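Re: [surfaces] Dark grout with white square tile, and patterned panels on three sides
Ľudovít Murín
Tuesday, January 14, 2020
4 min read

The earlier message asked:

> We're redoing the inside of a small bay, white square tile on the
> bottom and printed panels on the walls. The installer wants to use
> light gray grout because dark grout "shows every crooked tile." My
> own worry is the pigment bleeding into the edges. Also, is a busy
> print on the walls going to be a nuisance when you're looking for
> small stuff on the floor? Any order of work you'd recommend? We
> have Sillberg tile on hand and no panels yet.

Taking these in order.

Your installer is correct that dark grout shows alignment errors. It shows them at any distance where you can resolve the joint. Light gray hides them for a few months and then darkens unevenly along whatever path gets wiped most often, so you get the dark lines anyway, in the wrong places. If the tile is square and the spacers are left in until the adhesive has set, I would go dark from the start.

Bleed is a matter of the tile edge. Glazed tile with a clean edge will not take pigment. Unglazed or chipped edges will. Rub a spare tile with the mixed grout, leave it overnight, and wash it. On my last job the Sillberg tile passed and a box of seconds from Irnbridge did not. The seconds had small chips at the corners, and each chip became a dark dot. I sorted the rest by hand and laid 3,094 out of 3,246. The rejects went under a cabinet, where they look fine.

Joint width matters more than color on a small floor. I used 2 mm. A joint of 5 mm between small tiles gives too much grout per unit area, and it wears below the tile surface, at which point crumbs collect in it and a dry cloth will not lift them.

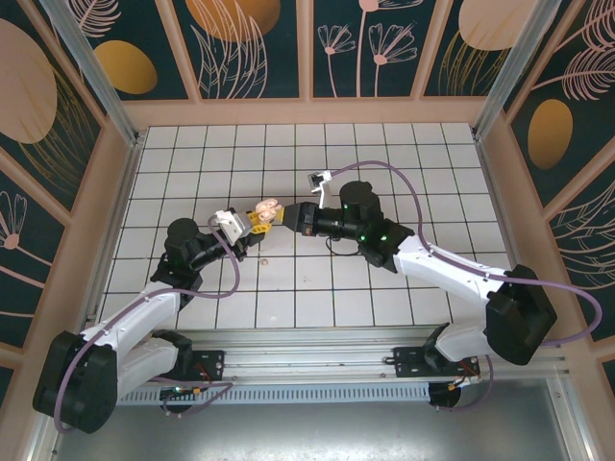
Grout color also affects how fast you find things that have been dropped. A wide field of plain white is good for contrast, and the joints give you a coordinate system — "two tiles in from the rail" is a usable instruction to somebody who is on the other side and can't see where you are pointing. The cost is that anything dark and thin can be mistaken for a joint. Light brown and tan debris does not have this problem: the floor in the photo has dark lines between white squares, and the small tan speck on it is easy to pick out. A black screw lying along a joint would be a different story. If most of what you drop is dark, choose a mid-gray and accept the staining.

On the walls, I don't think a busy print interferes with searching the floor, provided the ground color is dark. Dark teal with pink and gold botanical figures is the sort of thing I mean. The eye separates it from white tile at the bottom edge and you stop looking at it. Pale prints are worse. The boundary between wall and floor gets weak, and small items that come to rest against the wall are lost there. Pink or gold items held up in front of a pink and gold print are a separate matter, and I have no fix for that other than choosing a different print.

Order of work:

1. Dry-fit the panels and mark their lower edge.
2. Remove them. Lay the tile to about a joint's width short of the wall.
3. Grout, wash twice, leave it alone for two days.
4. Refit the panels so the lower edge comes down over the perimeter gap.
5. Flexible sealant at the perimeter, matched to the grout. No grout in the corners. It will crack.

Panels: the Vávra ones cut cleanly face up with a fine blade. The Brukemex ones have to be scored first or the print lifts at the cut. Check that all sheets come from one print run. Mine were marked 623 on the back except for one, and that one is visibly greener. It was July before I got a replacement, by which time I had stopped caring and it is still in the garage.

If you run cables or a rail across the floor area, leave enough room under them to get a cloth through. I didn't, and I now clean that strip with a paintbrush.

Ľ. Murín

Comments (3)

gridline: Agree on leaving the corners ungrouted. Two days before refitting seems short in an unheated room, I'd give it four.

pk_tiler: What did you wash with? Sulfamic acid took the color out of my dark joints in one pass.

Ľudovít Murín: Plain water, both times. Acid on pigmented grout needs a test patch first.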